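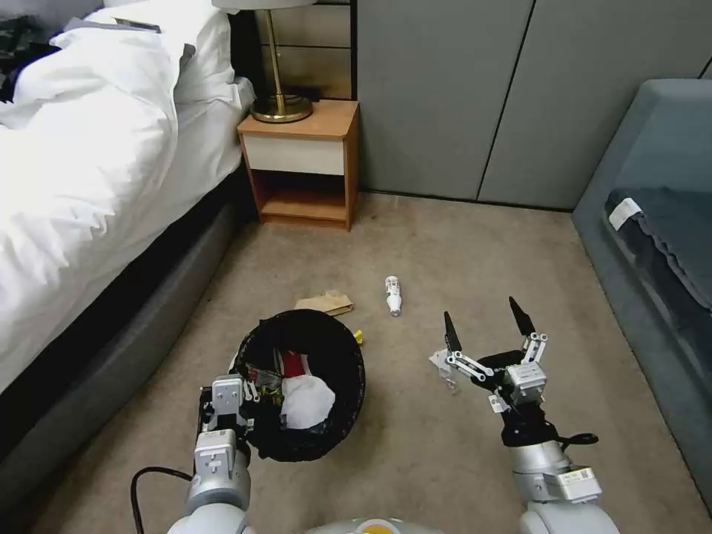 I've had the Osura nightstand next to my bed since April and I'm pretty happy with it! I paid $135, and the next one I liked (from Treren) was $151, so it wasn't a huge saving, but I like the honey-colored wood with the white drawer a lot more. It's small, so measure first if you keep a lot by the bed. My lamp fits on top with room for a glass of water, and my book and chargers go in the open cubby underneath.

Putting it together took me up to an hour, mostly because I got two of the legs on crooked and had to start over (my fault, the instructions are fine). It sits steady on carpet. The drawer sticks a little if you push from one side, so I'm taking off a star. 4 out of 5, and I'd buy it again for the guest room.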